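Comparing Two Fingertip Shapes for a Hand-Held Gripper: Small Parts Assembly
Project report, second semester
Student: Mal-soon Ra
Supervisor: Stuart Haworth
Submitted July 6, 2025

1. Background

In our program every student must complete one project with a partner lab. I did mine in the robotics lab at Kandcombe, where the Varela group collects demonstrations of assembly work with hand-held grippers. The person holds one gripper in each hand and does the task, and the recordings are used later to train the arm controller. My part was smaller. I was asked to find out which fingertip is better for picking up small metal parts from a flat table, and whether the wide-angle camera on the gripper sees enough of the part during the grasp.

Before this project I had only worked with parallel jaws on a fixed arm, where the part comes always to the same position. With the hand-held tool the operator decides the approach angle, so the result depends on the person as well as on the tip. This was harder to control than I had expected, and I will come back to it in section 4.

2. Equipment

Both grippers are of the same type, with two fingers and replaceable tips. We compared two sets of tips. The first set is the standard one of the lab, which is yellow and was used in all the sessions shown in this report. The second set was printed for us by Dendalen in a softer material, with a thicker end. The camera has a fisheye lens, so the table looks strongly curved, but both fingertips stay in view.

The parts were ordinary hardware: bolts, nuts, washers, thin pins, small rings and a shaft on a round base. All work was done on the white table beside the windows. I chose this place for the daylight, but the shiny parts gave reflections and I had to repeat two sessions for this reason.

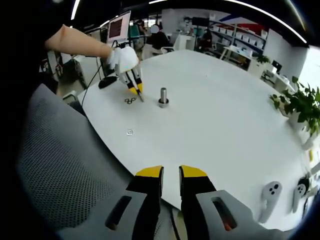
For each part the operator started with the gripper open, moved down to the part, closed the fingers, lifted, and held. If the part slipped or turned in the fingers, I noted the attempt as failed. The operator was allowed to look directly at the table and did not use the camera view. Stuart suggested to keep it this way, so that the data would be similar to what the group normally records.

3. Results

In total I recorded 1335 attempts with the two tip sets. It took 8 afternoons, and the first one was mostly spent on learning how to label.

3.1 Washers and rings

Flat parts were the most difficult. A washer lying on the table gives the finger almost no side to press on. The standard tip has a thin end and can get under the edge if the gripper is tilted a little. The softer tip bends before it gets there, and it often pushed the part away. With the soft tips only around 67 per cent of the attempts on rings were good, and the standard tips were clearly better in the hands of both operators.
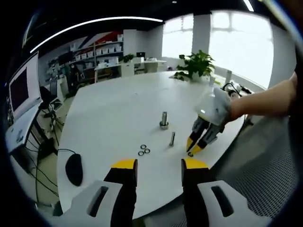
Figure 2. Small dark ring held between the yellow tips of the second gripper.

3.2 Pins

For thin pins the difference was smaller. When the pin was upright, both sets could close on it without trouble. The problem came after closing - with the standard tips the pin sometimes rotated, and then it could not be put into a hole without correcting the wrist. The soft tips held the direction better. 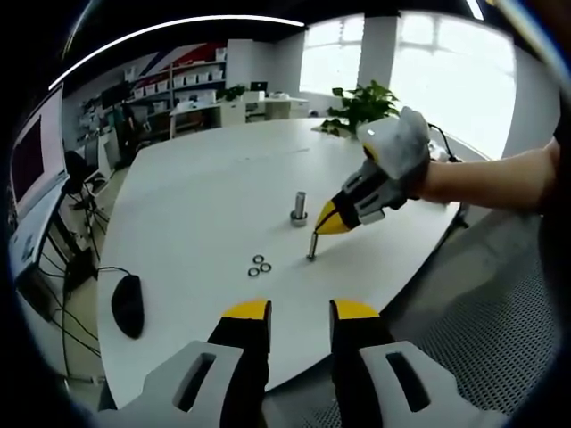
Figure 3. Standard tips closed around a slender metal pin.

4. Discussion

The standard tip is my recommendation for washers and rings. For pins I would choose the soft tip, but changing the tips between tasks takes 10 minutes with the present screws, and this is not practical in a long session. A mixed solution, one tip of each kind on the same gripper, was tried for a short time and I don't have enough data to report it.

The weak point of my work is the operators. We were only two, and I became better during the project while the soft tips were mostly tested in the first half. A fair comparison should change the tips in random order.

About the camera, the closed fingertips can cover a small ring almost completely. A second view from the other gripper helps, and I used it for labelling when the first view was not clear. Sovton has offered to lend a side camera for the next student, who begins in November. The label files and my notes on tip mounting are in the shared project folder.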